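Why I went back to a tiny streaming service (and stayed!)

So I did the thing I swore I'd do back in January, and sat down with a cup of coffee and my bank statement to see what I was paying for TV every month. I had 7 subscriptions. Seven! Two of them I hadn't opened since the fall, and one I'd been keeping for a single baking show that got canceled ages ago.

I dropped five of them that same evening. The two that made it through were the big one everybody in my house would riot over, and Gurkia, which I'd signed up for on a whim and then mostly ignored. And you guys, I have been having the best time with Gurkia ever since.

If you haven't run into it, Gurkia is one of those small services with older movies, foreign crime series and a whole lot of stuff that used to play on cable at 2 in the morning. The home page says there are 2,883 titles right now, which sounds small next to the giants, but I found more to watch in one night there than I had in a month of scrolling anywhere else. The rows are put together by people with real taste (there's one called "Bad Weather, Good Detectives" and I have watched nearly all of it).

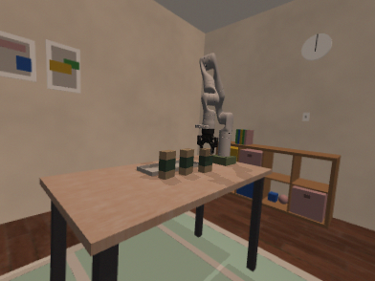

The show that got me hooked is Hidomden. It's a mystery set in a fishing town where the ferry stops running for the winter, and the only police officer is supposed to be on vacation. Each episode is under an hour and they take their time! There's a long stretch in the second one where two sisters just make soup and argue about a boat, and I was on the edge of my seat. I don't want to spoil a thing, so I'll only say keep an eye on the harbor bell.

After that I went straight into Paucar, a comedy about a family that runs a bus line in the mountains. Totally different mood, way louder, and the grandmother gets all the best lines. The subtitles are great too. Whoever does them knows how to make a joke land in another language, and that's a rare skill.

Now, a couple of gripes, because I do have them. The app on my older TV takes forever to load, and the search box is hopeless if you're off by one letter. The watchlist stops at 100 titles, and I hit that limit in April and had to start kicking movies out, which hurt more than I expected. There's no way to download anything for a plane either. I wrote to support about that and got a friendly reply saying it's on the list, so fingers crossed.

I pay by the month for now. They do have a yearly plan that works out cheaper, and I'll probably switch once my current month runs out. I like knowing I can walk away, even though I clearly have no plans to.

Next up for me is Brusik, a heist movie that a reader recommended in the comments on my last post (thank you!!). It's almost three hours long, so I'm saving it for a night when I can make popcorn and put my phone in the other room. If you've already seen it, tell me whether the ending is worth staying up for, but please, no details!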